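Minutes of the equipment meeting, Zein laundry and linen service

Time: 14.00, small office upstairs
Month: November
Subject: the Todik folding kit, offered to us by Cellach

## 1. Minutes of the last meeting

The minutes were accepted with one correction. Under point 3 the word "rental" must be read as "purchase".

## 2. What is offered

Cellach offers the Todik kit in two versions. The smaller one has one arm and the larger one has two. Both come with the gripper, the camera at the wrist and the software. The monthly price of the smaller version is 199, with support included. The price of the larger version was not in the letter, and we will ask for it in writing.

It was noted that the offer speaks of "all flat textiles", but the data sheet names only napkins, small cloths and pillowcases. The meeting wishes that the contract uses the words of the data sheet.

## 3. Work with the cloths

The meeting discussed how the kit handles plain coloured cloth. The first question was how the gripper comes to the edge when the cloth lies in folds.

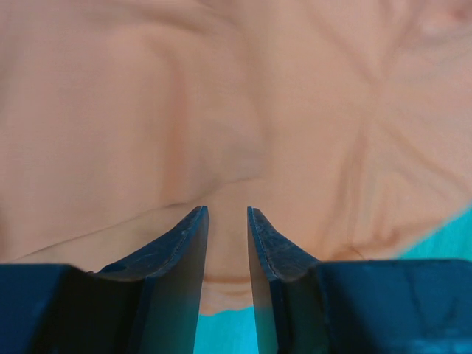 The opinions were divided. One side finds that a rumpled cloth is the normal case in our house, and the kit must be judged on this. The other side would accept that our staff spread the cloth first, if the folding after this is quick enough. It was agreed to put both cases into the trial plan.

The second question was the hold on the fabric. Cellach writes that the fingers can take a cloth by a small gathered point and do not need a flat corner. We had a doubt if the pinch leaves marks on ironed linen. The supplier is asked to answer this before the trial.
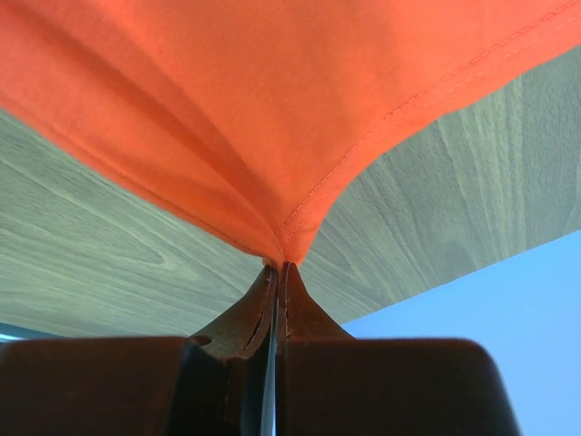
## 4. Comparison with Plukska

Plukska has sent an offer too. Their machine is a closed cabinet and it takes more floor than we have beside the ironing line. The training is longer, but the guarantee is 3 years against 2 years from Cellach. The offer stays open and no answer is sent for the moment.

## 5. Decisions

- We ask Cellach for a trial of 2 weeks with the smaller version.
- The trial uses our own napkins and pillowcases, both spread and rumpled.
- The office writes to Cellach about the price, the wording and the marks on linen.

The meeting closed at 15.20. The next one is held when the answer from Cellach has come.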